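Home | Build log | FAQ | Parts | Contact

Lutumetti hand gripper: frequent questions

Can I build it without a workshop?
Yes. I made the first one at home. Only the long holes I drilled in the shared workshop in Wusau, where there is a proper drill stand.

Which finger pads do you recommend?
Soft rubbery ones. With hard pads, smooth cases slide down when you lift them. 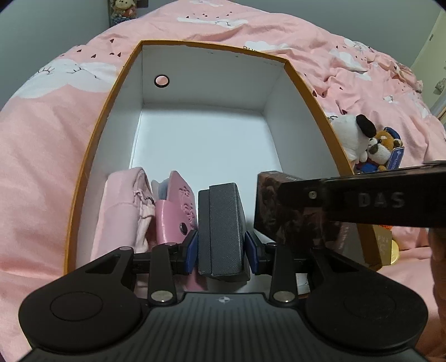
Please press the pads on well and leave them for 2 hours before the first grip.

How much did it cost?
I paid 49 euros for the small parts, and the printing was over 200 grams of filament.

My two fingers do not close evenly. What is wrong?
Mostly one pivot is too tight. Loosen it a quarter turn and try again. I had the same problem in February.

Can I have the drawings?
Yes, write to me and tell which version you build.

Contact: Gholamreza Shojaei | © Lutumetti | Last change 2022-08-24 | Back to top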